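Simulation Corner: The Tomato Remains Undefeated

The gripper comparison that was supposed to take up one slow week in February is still with us, and has now acquired its own channel, its own budget line and a fair amount of bad feeling. Makis Vlachopoulos wants it known that he picked the tomato. He thought it would be easy.
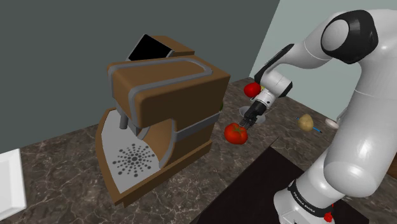
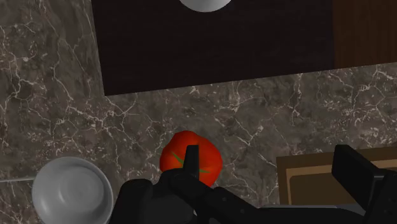
Both from the simulated kitchen, tomato and black gripper included.

Are we going to buy the Virnar fingers or stick with the stock ones?
We're sticking with the stock pair until the Virnar model can be tuned properly in simulation, and the purchase request stays in Lurdes Cunha's drawer until then.

The longer version goes like this. We ran 241 grasps per finger set, same kitchen, same controller, with the start positions shuffled by Analyn Lacson's script. The stock fingers did well on the potato and badly on anything round and shiny. The Virnar fingers did the reverse, and on 3 runs launched the tomato at a speed Analyn describes as "probably a friction setting." It was a friction setting. Those runs have been thrown out, though the clips have been watched more often than any of our published work.

Then there are the cameras. Detlef Thiele has argued since the start that a view from the wrist is worth more than any view from across the counter, mostly in the last few inches before the fingers close. His numbers back him up, so far, and he has mentioned this at two meetings. The outside view still does better at finding things in the first place, and for now the Emow controller takes both and switches over at a distance we picked by arguing – four inches, if you want to argue too.

Next up is the Nigam controller, which Ifigeneia Karamanlidis has almost got talking to our setup. It uses a different order for the joint angles, as the arm demonstrated by folding itself neatly into the counter.

Logs and settings are in the usual shared folder, under "tomato_final_2". Please don't ask about "tomato_final".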